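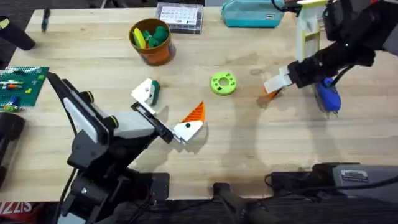 *Worktable, Mornness Study Room. Lime-green ring gear, orange cup with brown rim, teal zippered pouch.*

## Small Parts: The Table Collection at Mornness

The Plotitz Center for Craft and Play keeps 111 small objects for use by visitors in the Mornness Study Room. The collection was assembled by Vilém Vaněk and is now in the care of Nayeli Mamani. Objects are issued at the table and may be handled freely during opening hours.

**The ring gear.** Visitors may study the round central opening and the several small holes placed around the face.

**The block.** White, with a single black dot on one face and a bright orange triangular fin rising at the back. Ctibor Bednárik selected it for the July session on simple figures.

**The cup.** It holds a yellow stick resembling a crayon and a cluster of dark green rounded pieces. Cups are returned to the shelf with their contents.

**The storage box.** Clear plastic, containing a white printed card with a grid of small colored squares. Borrowers are asked to keep the card inside the box.

**The pen and pouch.** The pen is slim and black. The pouch carries a small dark label patch on its side.

Groups of up to 29 may reserve the Study Room through the Fonport desk. Requests concerning reproduction should be addressed to Dušan Skála, Collections Office.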